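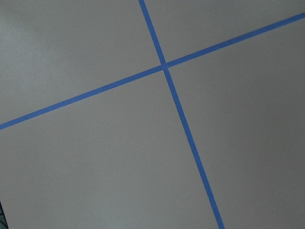 Regula Fuchs reckons that people who say they hate towing have only ever hated the last ten metres of it. The highway part is lovely, she told me, you sit up straight and everyone gives you room and you get to your lake. Then you arrive, and there's a gravel pad between two birches, and somebody in a folding chair puts down their book to watch.

I have been that somebody. I have also, more often than I'd like, been the driver, and so when Regula offered me a place on a backing course in Pronstead I said yes before she'd finished the sentence.

Pronstead is a paper-mill town without its paper mill. What it still has is the mill's old truck yard, a huge, gently sloping slab of asphalt with good drainage and a view of the river, and I can't think of a better use for it than what Štěpánka Štefanec has going on there. Her family garage, Štefanec, sits at the top gate. It has been fitting hitches and rebuilding trailer brakes for as long as anyone in town has owned a boat, and the school grew out of the garage sideways. People would pick up their freshly wired tow vehicle, hook on, and then be unable to leave the yard.

"They'd go out the front because they couldn't back round to the side," Štěpánka says. "The front gate has a curb. I was selling a lot of tires."

The school's own vehicle is an Umer, and I want to spend a moment on the Umer because I fell for it completely. It's a square, upright wagon in a shade of mustard you don't get any more, with a bench seat, a column shift and door mirrors the size of paperbacks. It's rated to pull 2,000 kilos and does it with a sort of farmyard patience. There's no camera on the tailgate, no sensors, no screen. The clutch is so forgiving that you can creep backward slower than a person walks, and the steering wheel is enormous, so your hands have time to think about what they're doing. I've driven pickups that cost more than my first condo and were half as pleasant to reverse!

Behind it goes whatever you've come to learn on. We started with a little single-axle utility trailer, and if you've never towed, you'd assume the little one is the easy one. It's a brute. The shorter the distance from the hitch to the axle, the faster the thing swings, and a utility trailer will be staring at you through the passenger window before you've finished saying "left." A long travel trailer, on the other hand, takes its time. It thinks over your suggestion, agrees with it slowly, and gives you a chance to take it back.

The first lesson had no driving in it. Štěpánka had us walk the trailer round the yard by hand, pushing on the tongue, until we'd felt through our shoes where it wanted to pivot. I loved this. I'd been told the business about putting your hand at the bottom of the wheel and moving it the way you want the trailer to go, and it does help, but it's a trick, and it falls apart the moment you get flustered. Pushing the tongue round a cone with your hip is knowledge of another kind. By the time I got behind the wheel I knew what the trailer was about to do a good second before it did it, and a second is plenty if you're going slowly enough.

Going slowly enough is most of the curriculum. "Small, then wait," Štěpánka calls from the asphalt, walking alongside with her hands in her jacket pockets. You turn the wheel a little and wait. You see the trailer answer. Then you straighten up and follow it round, and that following is the part I'd been missing for my whole towing life — I'd start the turn well and then just keep feeding it until we folded up like a pocket knife.
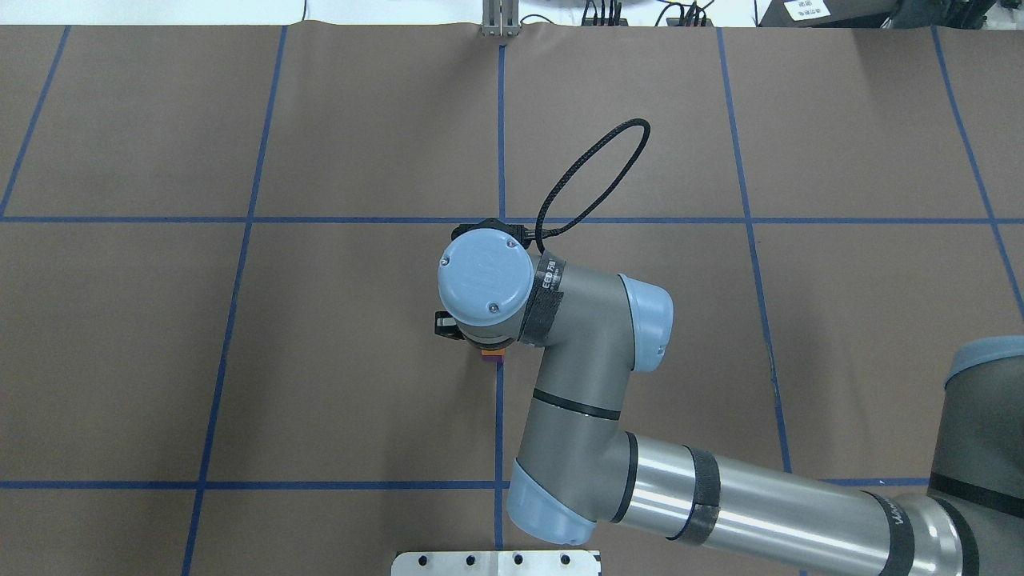
Blue tape laid out in a grid on brown paper.

After lunch (perogies, from the truck across the road, go for the potato and dill) we moved on to the gadgets. I'd expected Štěpánka to be sniffy about them, and she isn't in the least. Tendotow makes a steering aid that she fits to newer vehicles when customers ask for it: you set the angle you want with a small knob and the car works the wheel for you while you look after the pedals. She had one on a loaner crossover and let us all have a turn.

It's terrific fun. It's also a slightly odd feeling, watching a steering wheel spin the "wrong" way under nobody's hands while the trailer glides round behind you as neat as anything. Two of the group were converted on the spot, and I can see why, particularly if you tow once a summer and have a marriage to protect. What I noticed was how much better I was at using it after a morning in the mustard wagon. You still have to know which way you want the back end to go, and when, and the knob has no opinion about the birch tree.

The other revelation was talking. Štěpánka spends a good long stretch on the person standing outside, who usually gets no instruction at all and most of the blame. Stand where you can see the driver's face in the mirror; if you can't see the face, the face can't see you. Point to where the back of the trailer should go and forget about the wheel entirely. One raised fist means stop, and the driver stops without asking why. Regula took to this with real flair. She has the arms of an orchestra conductor and not one of us hit a cone while she was guiding.

We finished with the alley dock, which means backing round a blind corner into a slot between two parked flatbeds. My first try took me so long that the perogy truck had closed up and gone home by the end of it. My second was quicker. On my third I went in straight, in one go, in the Umer, windows down, at the pace of a grazing cow, and I made a noise I haven't made since my kid learned to skate.

I've been out twice since with our own trailer, once to the dump and once to my brother-in-law's, where the driveway drops away on one side and has a mailbox on the other. I went round the block first to calm down, lined up, said "small, then wait" under my breath, and slid it in beside his woodpile. He came out onto the porch to help and had to go back in again.

The Štefanec yard runs its courses from the thaw until November, when the slope gets too slick for beginners. A day costs $70 with your own vehicle and trailer, lunch not included, and there's no extra charge for a turn in the Umer, though you may have to queue behind me. Ring the garage to book, and if you're bringing something with surge brakes, mention it when you call, so they can have the lockout pin ready at the gate.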